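**Curneck Cold-Milled Flaxseed, 347 g pouch**

We held off stocking flaxseed for a long time. Most of what gets printed on the pouches is hard to swallow, and the supplier's sheet for this one credited it with better skin, better moods and a colder-sounding thing called "cellular balance". We asked what that meant in February and are still waiting.

What we can say is duller. It's ground flaxseed. It has fibre, it has some plant omega-3, and it thickens porridge. Whole seeds tend to go straight through you, so milled is the one to buy if you're going to bother.

Marama Mudgway, who does our buying, tried it against the Trurnov and the Chevalier. She found the Trurnov bitter and the Chevalier fine but overpriced. She rated the Curneck "nutty, a bit like damp cardboard if you overdo it" – so start with a teaspoon.

- Net weight: 347 g (also in a 1000 g bag)
- Milled by Eltari
- Ingredients: flaxseed
- Resealable, though the zip is flimsy and a jar is better
- Keep in the fridge once opened

Will it change your life? We doubt it. Anyone on blood thinners or other regular medication should check with a pharmacist first, whatever the label says about "natural".
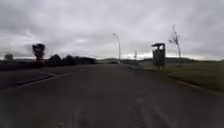
*Open road, grey skies.*

**Delivery:** Rural orders go out by road freight and can take up to 9 working days. Bulk enquiries to Sandrine Renaud. Opened pouches can't be returned, even if you hate the flavour.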